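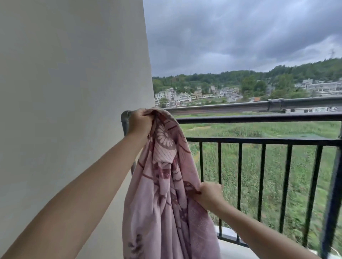 Skutgate: a word list of laundry and linen terms

Search this site Go

I started Skutgate after an argument with my aunt over what you call the cupboard where the sheets live (she says press, I say linen closet, my neighbor says hot press and won't budge). It's now 642 entries in one plain CSV, and I still find new ones every time I talk to somebody's grandmother!

What's in the file

- term: the word as people say it, lower case
- region: as narrow as the speaker would give me
- meaning: one line, my wording
- source: a letter code, see sources.txt

The first 80 rows came from Yichen Peng, who had typed up a notebook of them years ago and let me have the lot. The rest I collected by mail and at the Villalba market, mostly standing next to the curtain stall.

Stuff to know before you use it

Spelling is a mess. I kept "clothes prop" and "clothesprop" as two rows where two people wrote it two ways, so dedupe if that bugs you. Region is blank in 10 rows. Six rows have a question mark in the meaning column – I've heard the word but can't pin it down. If you know what a "dolly tub lad" is, please write to me.

Version 2 went up Mar 5, 2022. It fixes the commas that broke the import in Clidis, and I'm hoping to add quilt words in June.

Use it for anything, just keep sources.txt with it.

6 comments · 10 shares

Related
Forance: names for bread ends
Button and fastener words
Old soap recipes, transcribed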